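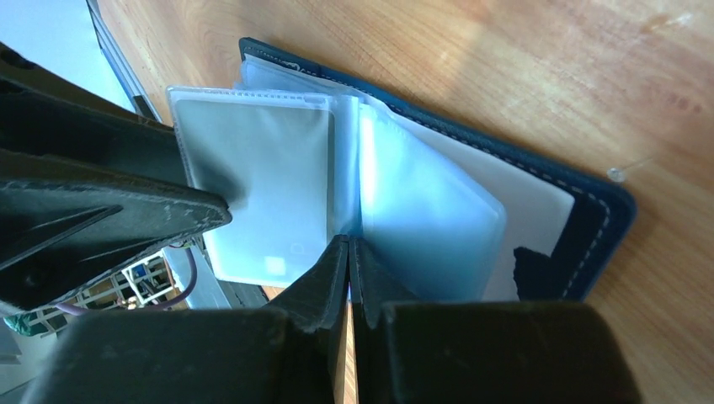 # Rimstead Card Kit - FAQ

**What does the kit do?**
It takes cards out of a holder and sorts them into bins. One arm steadies, the other picks.

**How are the bins assigned?**
By color, in the Furard job file. The file takes up to 22 rules.
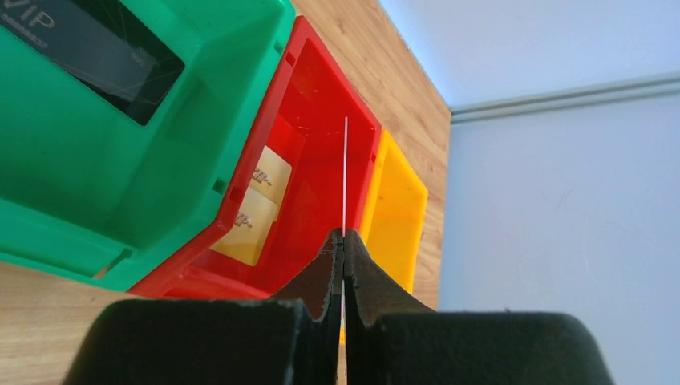
## Hardware

**Do I need two arms?**
Yes, for holders with sleeves. Meritz sells the arms separately. The job file stores a fixed position for each bin, and these must be re-taught after any move. In the layout with green, red and yellow bins in a row at the rear, both arms reach the work area in front of them. Keep that spacing if you can.

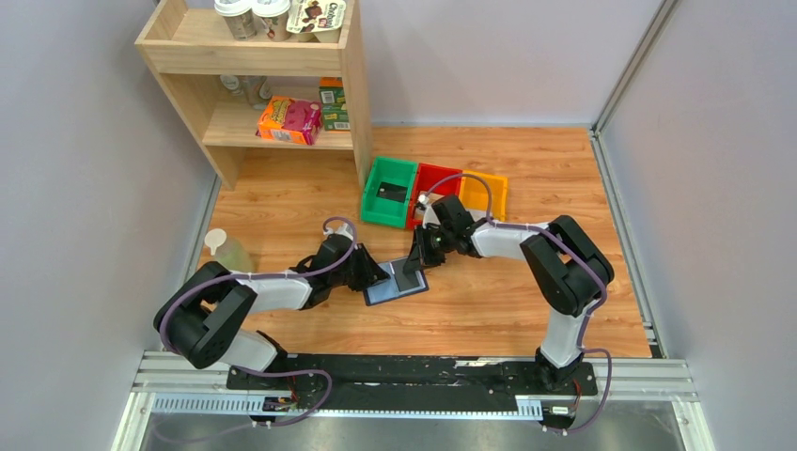

Finger pads are a wear part - order number 3562. Check them every 200 hours. Cables need slack at the wrist and elbow; the purple ones loop high over both wrists for that purpose. Do not tie them down.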